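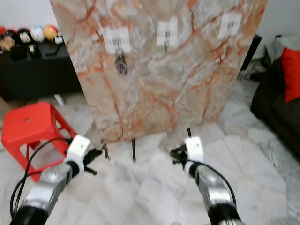 Avental de chumbo

O avental de chumbo, também chamado avental plumbífero, é uma peça de proteção individual usada por profissionais e pacientes expostos a raios X. Destina-se sobretudo a atenuar a radiação dispersa e não substitui as barreiras fixas da sala nem a colimação do feixe.

Composição

O núcleo é formado por folhas flexíveis de vinil ou borracha carregadas com pó de chumbo. Nos modelos ditos leves, parte do chumbo é trocada por estanho, antimónio ou bismuto; nos modelos sem chumbo, a troca é total. O revestimento exterior, em nylon ou poliuretano, protege o núcleo e facilita a limpeza. A capacidade de atenuação exprime-se em milímetros de equivalência de chumbo, valor que deve constar da etiqueta juntamente com a tensão do tubo a que foi medido.

Modelos

O avental frontal cobre o tronco e as coxas e fecha atrás com fitas ou fivela. O modelo envolvente protege também as costas e é preferido em hemodinâmica, onde o operador muda muitas vezes de posição. O conjunto de colete e saia reparte o peso entre os ombros e a anca. O protetor de tiroide é vendido em separado na maioria dos catálogos.

Entre os fabricantes de menor dimensão encontra-se a Juvum, fundada por Lieven Mulder, cuja linha Nasora inclui 3 modelos e 19 tamanhos. A distribuidora Van den Broek comercializa a mesma linha com o nome Drumuvora, destinada a clínicas veterinárias. Em maio, a Juvum comunicou ter entregado quase 1000 unidades desde o lançamento.

Conservação

Dobrar o avental pode abrir fissuras no núcleo, invisíveis do exterior. Recomenda-se guardá-lo pendurado em cabide próprio ou estendido sobre uma superfície plana, longe de fontes de calor. A limpeza faz-se com pano húmido e detergente neutro. Não deve ir à máquina nem à autoclave.

Controlo de qualidade

A integridade é verificada por fluoroscopia ou radiografia, em regra uma vez por ano, e ainda após queda ou dano aparente. O manual da linha Nasora, redigido por Annelies Wouters, pede que cada peça tenha número próprio e ficha com o resultado de cada inspeção. As peças rejeitadas que contenham chumbo seguem para um operador de resíduos licenciado.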